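LAB AUTOMATION, UNIT 4 - HANDOUT
Notes from the Gulham site visit (April)
Read before the write-up. Typed up fast, tell me if something is wrong.

WHERE WE WENT
Gulham open day, automation hall. Three stops: Vimano stand (liquid handling), Wegener cell (plate moving, real arm), Zimari room (same sort of job in simulation). Most of you missed the first ten minutes of Vimano, bus was late, so that part is short.

1. VIMANO STAND
- pipetting head over a fixed deck, everything has a set place
- question from the back: what if the plate is in backwards? Answer: machine doesn't care, your results do. Well A1 has to be where the method thinks A1 is. Check the notched corner, if your plates have one.
- they run 10 methods on the one deck. Changing over = mostly changing racks
- tip waste is a big cost. Didn't get a figure

2. WEGENER CELL
Arm picks a plate from a stack, takes it to a reader, brings it back. Slow on purpose with visitors there.
- 300 plates per shift was what the operator told us. That is with a full stack at the start, no stops
- grip is on the long sides. Squeeze too hard and the plate bows, too soft and it slips when the arm turns
- approach: fingers open wide, come down either side, THEN close. Never close on the way down
- teaching points by hand takes ages. One position re-taught while we watched, because the reader had been nudged when somebody cleaned under it
- lids: separate problem. Skip for this course

Terms to know from this stop: approach pose, grasp pose, retreat pose, clearance. Definitions in the Unit 3 sheet. Clearance is the one people lose marks on. It's the gap on BOTH sides, at the widest point of the plate, with the fingers open.

3. ZIMARI ROOM
All on screen. A simulated plate task, used for trying out control software before it goes anywhere near hardware. They change the start position from run to run and keep score.
- one batch = 400 runs. The set they talked us through had 788 in total, I didnt catch why it isn't a round number
- lighting and shadows are changed as well as positions. Reason: a vision system that has only seen a clean bright plate gets confused by a dark patch across it
- a run counts if the plate ends inside the marked area. Touching the line = fail in their scoring, ask me if you want to argue
- friction is the weak point, they said so themselves. Plastic on metal in the model is a guess with a number on it 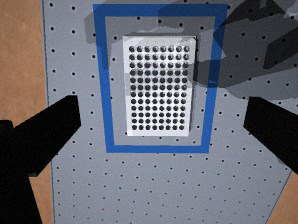

Fig. 1. Simulated 96-well plate inside the blue outline, gripper open and clear on both sides.

Use Fig. 1 for task B. Sketch it from directly overhead first, the view is at an angle so the outline tapers. Mark the two finger faces, draw the closing direction, then mark where your clearance would be measured. Don't try to scale off the figure. Watch the shadow on the right of the plate, it is easy to take the edge of it for the edge of the plate (a camera can make the same mistake, one sentence on that please).

WRITE-UP
Task A: one page, compare Wegener and Zimari. What can you test in one that you cant in the other?
Task B: sketch as above.
Task C: list every thing in the Vimano method that relies on a fixed position. Short list is fine if it's the right list.
Hand in at the start of the next session. Paper or upload, not both.

Comments (4)

platereader_2
Is task C only the deck or the tip racks too?

course staff
Tip racks too. And the waste chute.

mudlark
In section 2 it says 300 per shift, I wrote down that this was with two stacks. Might have misheard.

course staff
I have one stack in my notes. Put whichever you wrote down and say it's from the visit, no marks on it.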